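4.3 Cleaning cycle and drain filter — Zuneck 66 benchtop dishwasher

Read section 4.1 (Electrical safety) before carrying out any work in this section. The appliance must stand level and be connected to the cold water inlet only.

Before loading

1. Switch off the appliance at the wall and open the door fully.
2. Pull the lower basket out to its stop. Do not force it past the stop.
3. Scrape food scraps into the bin. Plates do not need rinsing under the tap.
4. Check that plastic items are marked dishwasher safe. Light plastic bowls go in the upper basket, facing down.

CAUTION: Do not load timber boards, cast iron or items with glued handles.

Scraps left on plates are the usual cause of a blocked filter. Small pieces pass through the coarse mesh and collect in the Filtari cup, where they slow the drain pump and bring up fault code 17.
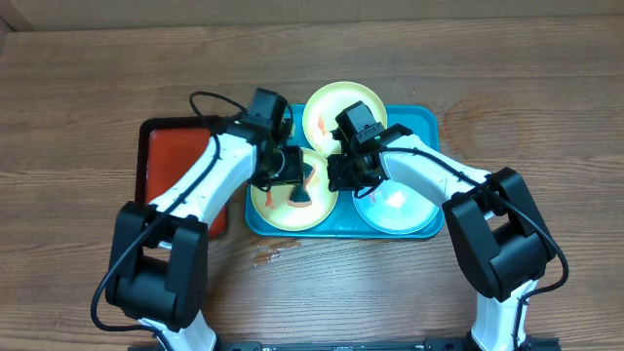

Cleaning the filter

5. Lift out the lower basket and set it aside.
6. Turn the Filtari cup anticlockwise until the arrows line up, then lift it straight up.
7. Separate the cup from the mesh and rinse both under running water. Use a soft brush on stubborn residue. Wire brushes will damage the mesh.
8. Refit the mesh, then the cup. Turn clockwise until it clicks.

Note: The appliance will start with the cup missing. Running it in this state voids the pump warranty.

Descaling

9. Pour 100 mL of Mikuš descaler into the base of the empty tub. Do not add detergent.
10. Close the door, restore power and select programme 11.
11. When the programme ends, wait for the door lock to release — forcing the latch will break the catch.

In hard water areas, descale every January and again mid-year. Elsewhere, once a year is enough.

If fault code 17 returns after cleaning, check the drain hose for kinks behind the bench. If the hose is clear, switch off at the wall and contact Herstead Service. Have the serial number ready; it is printed on the inner edge of the door.

Section revised 19/05/2025. Technical check: V. Hudec.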